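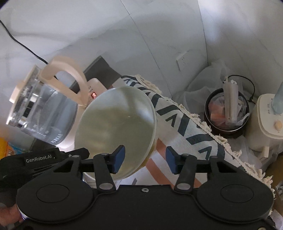
One swapper wrote in to say that she loves getting puzzles in the mail but has been too scared to send one back, because what if a piece is missing and she didn't notice, and would I please put something about that on the website so she can stop lying awake. Fair enough! It's now the first answer, and while I was in there I tidied up the rest.

Gremidura Puzzle Swap – Frequently Asked Questions
Last updated September 20, 2025

What happens if I send a puzzle with a missing piece?
Nothing bad. You write "1 missing" on the slip inside the lid and that's the end of it. If you know where the gap is, tell us that too (sky, bottom left, the dog's ear). Plenty of people will happily take a puzzle with a hole in it as long as they know before they start. What makes folks grumpy is finding out at eleven at night with their nose under the couch. If you only find out later that you had the piece all along, drop it in an envelope and mail it to me with the box number on it. I keep strays in a muffin tin and I do reunite them, sometimes months later.

So how does the swap work?
You pick a puzzle from the list, I mail it to you, you do it, and you send it on to whoever is next in line. I email you their address once you click the "done" button. When you join you put one puzzle of your own into the pool, and from then on you always have one out. Every box has a number on the short side. We hit box 2103 in July, and it was a very ugly picture of a lighthouse that went out the door the same afternoon.

What does it cost?
You pay postage on the puzzle you send. That's it. I used to ask for a joining fee and it was a pain to keep track of, so I quit doing it.

Do I have to live in Dinance?
No, that's just where I live. If you are local, though, you can skip the post office and use the shelf at Rojanasak, the coffee place across from the library. Leave your box on the shelf, take the one with your name taped to it, and please don't take one with somebody else's name on it, even if it's the one with the hot air balloons. Especially if it's the one with the hot air balloons.

What sizes do you take?
Mostly 1000 pieces. I'll take 500s gladly and they go fast in the winter. Bigger than that I only take if the box is sturdy, and you should know that the postage will make you wince. No kids' floor puzzles, please – I tried it and the pieces were all chewed.

Which brands are good?
I get asked this a lot and I'm going to be a coward about it, mostly. Everybody likes a different feel. I like a thick piece with a tight fit, the kind where you can pick up a whole corner and it stays together. The Wunico ones are like that, and they have a matte finish so you can work under a lamp without the glare. Other swappers can't stand how tight they are and say it's like shelling walnuts. If the piece feel matters to you, look at the notes under each listing, people get very detailed in there.

How long can I keep a puzzle?
Four weeks is what I ask. If life gets in the way, just click "need more time" and you'll get another three. I don't chase anybody before that. After that you'll get an email from me with a slightly tense tone.

How should I pack it?
Pieces in a zip bag, bag in the puzzle box, rubber bands around the box in both directions, and then the whole thing in a mailer or brown paper. The bag is the part I'm bossy about. Boxes do pop open in the mail, and a split corner with no bag inside is how a whole puzzle dies. Don't tape directly on the lid if you can help it. The picture peels off with the tape and then the next person has no castle to look at.

Should I break it all the way apart?
Please do! I know some people leave the edges joined as a kindness. It isn't a kindness to me, the edge is my favorite part, and I've heard the same from enough of you that it's now a rule. Little clumps of two or three that snuck through are fine.

My cat was involved. Is that okay?
Depends how involved. Hair, yes, give the bag a shake. Tooth marks, write it on the slip. A lot of our members have allergies, so there's a "pets at home" box on your profile and I match around it as best I can.

Can I ask for a puzzle someone else has?
Yes, click the little flag next to it and you're in line. You can have as many flags as you like, but only one box comes to you at a time. The line for the seed packet collage is very long and I'm not going to tell you how long, it would only upset you.

I started one and I hate it. Do I have to finish?
Goodness, no. Send it on. I gave up on a bowl of plain white rice that took over my dining table for most of a spring, and I felt wonderful the minute it was back in the bag. You don't have to count the pieces either if you didn't finish, just write "not checked" on the slip.

How do you count the pieces, by the way?
While I'm taking the puzzle apart, not after. If it's all together and there's no hole in it, you're done, there's your count. For the ones that come in loose from yard sales I use piles of twenty on a cookie sheet and a podcast, and if I lose my place I start that pile over and say something rude.

A box never arrived. Now what?
Give it ten days from the mailing date and then email me with the box number. I'll check with the sender and mark it lost if it comes to that. You won't owe anyone a replacement, and you go to the front of the line for your next pick.

Do you take donations?
I do, and thank you, but email first. My hallway is only so wide – the boxes are already up to the light switch. Right now I'd love gardens, maps, old travel posters and anything with food on it. I'm all set for kittens in baskets until further notice.

Can I write in the box lid?
That's what it's for! Date, first name or initials, and a few words if you feel like it. Use pencil. Box 88 has so many notes that someone glued in an extra sheet, and there's a long argument in there over whether the bird is a heron or a crane.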